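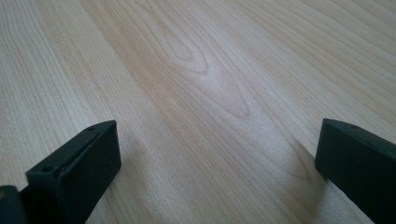
Is my desk top real wood or a printed finish?

I bought a used desk last September and want to get rid of some dull patches on the top. The seller said it was a Bolance but there is no label on it, so I can't look it up. Before I sand anything I'd like to know what I have. The color is a creamy beige, a bit pink in places, and the grain runs in tight straight lines on one side and then opens out, with a set of long pointed arches near the middle. It has a slight gloss. I was going to start with a light sanding and then put on Plenia oil. Is that safe?

posted by grainless985, 2020-05-27

deskandshelf
Don't sand yet. The pointed arches are called cathedral grain. Real boards and veneer have it, and so do printed tops, so the pattern alone won't settle it. The color would fit maple or beech, or a copy of either one.

Look at the front edge and then at the end of the top. On solid wood the lines carry over the edge and you see end grain on the short side. If there is a strip glued along the edge, it is veneer or laminate. Next, look for the same arch again somewhere else on the top. An exact repeat means it is printed. Also check the underside and any screw holes, where you can usually see the core.

If it is laminate, oil will sit on the surface and get sticky. Wash it with warm water and a little dish soap, wipe it with a clean damp cloth and dry it. If it is veneer, you can go through it very fast with sandpaper, so try the soap first there too.

tomcat2209
looks like laminate to me. I had one from Liem and it was the same color. I used Gemix polish on mine, it was ok for a week or so

grainless985
Checked the short side. There is a glued strip and one corner of it is lifting. Will try the soap and leave the oil alone.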